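Datasets > Maritime > Port Calls

# Kollisstead Port Call Records

Category: Shipping & Harbours

This repository holds the arrival and departure records of the harbour at Kollisstead, typed from the paper books of the pilot office. The work was done by Trygve Lunde and Randi Halvorsen.

## Contents

- `calls.csv` – one row for each port call
- `ships.csv` – name, flag and length of 200 ships
- `berths.csv` – the 36 berths, with old and new numbers

Times are local and written as in the books. Where the ink was not readable, the field is left empty. Please do not fill it with zero.

## Known problems

Berth 45 was renumbered in January and appears under both numbers. Ferries to Eseck are missing on Tuesday mornings, when the office opened late. The agent Wikström is spelled in 2 ways, and we have kept both.

## Use

Load the files with any tool that reads UTF-8. Clustico users must set the separator to semicolon – the default is comma and will break the ship names.

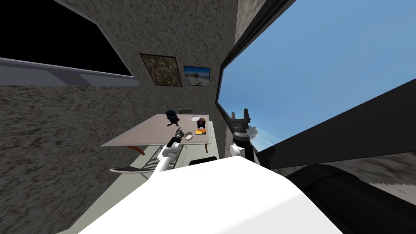

*Simulated view: table, two robot arms and window.*

## Corrections

Send corrections to Randi with the page number of the book.

3 comments · 12 shares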